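Section 4. Setting up the two-arm table cell

If you've come straight from section 3, you have two arms bolted down, two hands on their wrists, and a bench controller that powers up without complaining. Good. I put this cell together twice before I wrote any of it down, so what you're getting is the order that worked the second time. Set aside an afternoon, and don't start if you have to leave in an hour.

A word on names. The hands are the Welano multi-fingered ones, the controller is the Derau box, and the teaching software is Prisance. Where I say "left" and "right" I mean as you face the table from the operator's chair. I label everything that way, including the cables, and I'd ask you to do the same or the rest of this section will drive you up the wall.

4.1 Before you power anything

1. Press the stop button and leave it pressed. It stays down until I tell you to let it up in 4.4.

2. Go over both arms by hand. Wiggle each joint gently and listen. A faint gear sound is fine. A click is a loose screw, and it's nearly always one of the small ones on the forearm.

3. Snug the forearm screws with the short hex key. Finger and thumb only, please! I stripped one by leaning on the long key and spent an evening getting it out again.

4. Check the wrist bracket. Ours are 3D-printed, so look along the layer lines for pale streaks, especially near the bolt holes. Any streak means you print a new one. Don't glue it. I've glued one, and it let go with the hand in midair.

5. Route the hand cable along the bracket and fix it with a small cable tie. Leave enough slack for the wrist to turn all the way both directions, then turn it by hand and see for yourself. The tie should hold the cable without pinching it.

Note: Snip the tie's tail off flush. A long tail will catch on the fingers when the hand closes, and you'll be hunting for a software fault that isn't there.

4.2 Laying the mat

The mat is the cheapest part of the cell and the one I get asked about the most. We use interlocking foam tiles, the kind with jigsaw edges that people put down in playrooms and home gyms. They're soft enough that a dropped can doesn't bounce into your lap, and a fingertip that comes down too low sinks in a little before anything breaks.

1. Wipe the table and let it dry.

2. Join the tiles on the floor first, then carry them over as one piece. Push the teeth together from the middle of the seam outward. If you start at one end you'll get a bulge at the other.

3. Lay the mat with the textured side up. The smooth side shines under the lamps.

4. Run your palm down the seam. If you can feel a ridge, pull that part open and push it together again. A tray sitting on a ridge will rock, and a rocking tray ruins a whole set of recordings.

5. Tape the underside at the corners. Never tape across the top, where the fingers can find it.

Light blue has worked well for us. We had a black mat for the first few weeks and lost the black fingers against it every time we looked at a playback. Pick any color you like as long as your hands and your objects stand out from it.

4.3 Placing the tray and the cans

Our starter task is simple: one tray, two drink cans, one hand for each can. I'd stay with that until the cell runs clean. You'll be tempted to try something fancier on day one. I was, and I got nowhere with it.

1. Put the tray in the middle of the mat, long side running away from you. Low walls are best. With tall ones, the knuckles knock the rim on the way down and the tray skates off.

2. Stand one can on each side of the tray, leaving room for the fingers to come around without touching the wall.

3. Use cans of two different colors. You'll be talking about "the green one" and "the purple one" all day, and it's a lot easier than "the one on the – no, the other one."

4. Start with unopened cans. Empty ones crumple, and you won't have your grip force sorted out yet.

5. Mark the can positions on a paper template, not on the foam. Lay it down, set the cans, pull it away. Pen on foam stays forever.

Caution: Keep the controller and every power strip off the table while you work with full cans. Put them on a shelf or hang them from the side. Sooner or later a can gets punctured, and it sprays much farther than you'd think.

4.4 Waking up the arms

1. Sit down in the operator's chair. Make sure you can reach the stop button without standing up.

2. Turn on the controller and wait for the steady light. Mine takes a while and blinks in between. Blinking isn't ready.

3. Open Prisance and load the profile called Ikonen. That's just our name for the two-arm layout. If you're starting from the factory profile, save a copy first and work in the copy.

4. Set the speed limit to its lowest step.

5. Let up the stop button. Both arms will stiffen, and you may see a small twitch at the wrists. A twitch is normal. A swing isn't – hit stop and check whether you've plugged left into right. I've done it, and so has everyone I've trained.

6. Home the right arm first, then the left. Don't home them together until you trust both.

7. With both arms parked, open and close each hand in the empty air above its own side. Watch that every finger moves and that none of them trails behind the others.

Note: If one finger is slow, let the hand cycle for a few minutes. If it's still slow after that, go to section 6 and check the tendon tension on that finger.

4.5 Teaching the grip

I enjoy this part the most, and it's also where people rush. We teach one hand while the other stays open and waits.

1. Bring the right hand in from the side of the can, with the palm facing it. Coming in from above looks neater on paper, but the fingers end up fighting over the rim.

2. Stop when the palm is nearly touching. Save that as the approach point.

3. Close the fingers slowly. You want them stacked up the body of the can, the top one close to the rim and the rest below it with a little space between. If two fingers pile up on the same spot, open, raise the wrist a touch, and try again.

4. Start the grip force at 100 in the hand settings. That's the software's own scale, so don't go looking for a unit. On our cell a full can holds nicely at 147. Go up in small steps and check the can for dents after each one.

5. Lift a little way and hold. Watch the lid. If it stays level, you're in good shape. If it tips toward the fingertips, the palm is too far back.

6. Set the can down again in the same place, open the hand, and back out the way you came in.

7. Repeat the lift 6 times without changing anything. I know it's dull. If you get a slip on any of them, go back to step 3 and don't just turn up the force.

8. Once the lift is solid, teach the move over to the tray and the release. Lower the can until it touches, then open the hand. Dropping it even a short way makes the tray jump.

Then do the whole thing over for the left hand. Please don't mirror the right-hand points and call it done. The software offers to, and it looks close, but no two wrist brackets come off the printer quite alike and you'll be off by enough to knock the can over.

Caution: While one hand is moving, keep the other parked low and to its own side, fingers open. The two arms don't know about each other in this profile. They'll happily meet over the tray, and the brackets lose that argument every time.

4.6 Clearing the mat between runs

Get into this habit early. Before each run, look over the whole mat and take away anything that isn't the tray or the cans: hex keys, cable tie ends, small metal bits you set down for a second. A hard little piece under a fingertip can chip the pad, and a can set down on one will lean. I keep a shallow dish on the shelf for all of it.

Wipe the tray too. Ours has a shiny floor, and once there's a smear of something sticky on it, the cans grab instead of sliding into place. A cloth and plain water will do. No solvents on the printed parts or the foam.

4.7 Looking after the cell

Daily, before the first run: check the stop button, the wrist bolts, and the cable slack. Open and close both hands.

Weekly: retighten the forearm screws, push the mat seam back together, and swap out any can that's dented. Dented cans teach you bad grips.

Every March we take both hands off, clean the finger joints with a dry brush, and fit new wrist brackets whether the old ones look bad or not. The run counter on our right arm stood at 3468 when I opened it up last, and the joints were fine, but there was foam dust packed in behind the knuckles that I'd never have seen from outside.

4.8 If something goes wrong

The can slips down through the fingers. Wipe the can first, then the finger pads. After that, look at how the fingers are spaced. Force is the last thing to change.

The hand closes before it gets to the can. Your approach point was saved too far out. Teach it again.

The tray creeps sideways over several runs. Feel for a ridge in the seam, and check whether the hand is brushing the wall on its way out.

The arm stops halfway up with a load warning. You're either lifting too fast or a cable has gone tight. Press stop, support the can with your free hand if you can do it safely, and turn the wrist gently to see which.

One arm homes and the other doesn't. Power down, swap nothing, and reseat the plug at the base of the arm that failed. If it fails again, try the spare cable before you open any housing.

When both hands have done their can without a slip, save the profile under a new name and copy it to a second drive. Section 5 picks up from that saved profile and gets both arms moving in the same run. 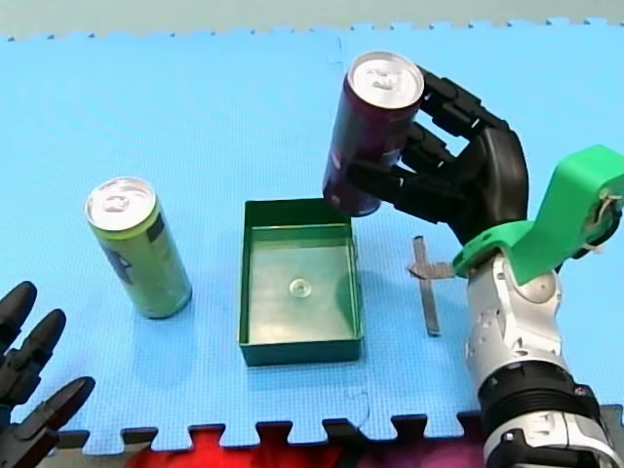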